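Gripper offsets on the Idstead cell, and the sim copy of it
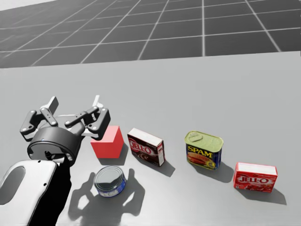
The cell at Idstead had a gripper swap in August and I have been putting off writing up the offsets ever since. The arm is unchanged. The gripper is the same pattern as before, two fingers on linkages, but it sits on a different adaptor plate, and the plate is 2 mm thicker than the one it replaced. That is enough to matter when the pick height was tuned by hand in the first place.

I do the simulated cell first and the real one second. The sim is cheap to get wrong. The real one has a table under it.

Order of work for the sim side:

Change the tool transform in one place only. We had it in two, the arm description and the task file, and the task file won without saying so. Natália Carvalho found this after I had spent most of an afternoon adjusting a number that nothing read. The task file now takes its value from the arm description and refuses to load if it finds its own.

Check the wrist rotation with the fingers fully open. A wrong sign on the last joint is hard to spot with the fingers shut, as the gripper looks much the same either way round. Open, the pads tell you at once which way it is facing.

Start with the plain red cube. It has flat faces and no printing, and if the fingers close off centre on it the fault is in the transform or the calibration. The groceries come afterwards. A Spam can has rounded corners and a raised lid, and the Jell-O boxes behave differently depending on whether they are stood on end or laid down. The tuna can is short, so it is the one that shows up a bad pick height. With the old plate value still in place the fingertips went 2 mm into the table on every tuna pick, and the solver pushed the whole arm back out with a twitch that looked like a controller fault. I chased the controller gains for a bit before checking the obvious.

Turn the shadows on. They cost a little render time, but a hovering gripper with no shadow gives you very little idea of its height above the table.

I ran 30 picks per object once the transform was settled, with the starting positions shuffled. There were 7 failures in the whole set, all on the upright Jell-O box, all from a finger catching the top edge on the way down. That is an approach problem. I raised the pre-grasp point and made the final descent vertical, and the repeat set ran clean.

On the real cell the plate is a Maninetti part and the bolts need doing up crosswise in two passes. The first time I did them in a circle and the wrist sat slightly proud on one side, which showed as a drift in the grasp centre as the last joint turned. Slacken, reseat, start again. The cable should have enough slack at the wrist for a full turn each way. Run the last joint to both limits by hand at low speed before any program touches it.

The controller threw fault 2114 at the first power-up after the swap. On our Meng unit that is a payload mismatch — the stored tool mass no longer agrees with what the arm feels at rest. Weigh the gripper and the plate together, enter the total, cycle the power. Clearing the fault without changing the mass works for an hour or so and then it comes back in the middle of a run.

Still to do: the finger pads. The ones on the real gripper are the Cuven pads from the old set and they have gone shiny. The friction value in the sim was measured on new ones, so at present the sim grips better than the cell does. I will measure the worn set before I throw them out, and keep both numbers in the arm description with a note saying which is which.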